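How I Record Bin-Picking Demos Without Losing My Whole Saturday

So you've got an arm, a bin and some blocks, and you want enough examples to train a picking policy. Great! My first set was 283 episodes and I threw most of them out, so let me save you some grief.

Start by clamping the bin down. If it creeps even a little, your early and late episodes won't match, and you'll be squinting at plots wondering why.

Next, write your reset rule before you record anything. Mine is simple: blocks go in by hand, any angle, and I don't tidy them. (I used to line them up without noticing, and the policy fell apart the moment one lay crooked.) Let a few touch each other or lean into a wall. Those are the picks you'll want plenty of.

Then record in batches of 19, with a break between. Go slowly on the approach, pause just above the block, close, lift. If you fumble, keep going and recover, then tag the episode "recovery" in your log. I keep those in a separate folder and mix them in later.

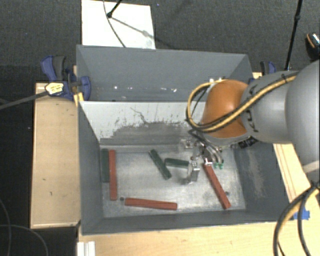

Mwende Temba wrote in to say that tagging recoveries by hand got old fast, and that a foot pedal which drops a marker into the log works much better, as long as you test it before every batch.

I've ordered a pedal! Until it shows up, I'm sticking with typed notes. Last step: play back every batch the same evening and delete any episode with dropped frames.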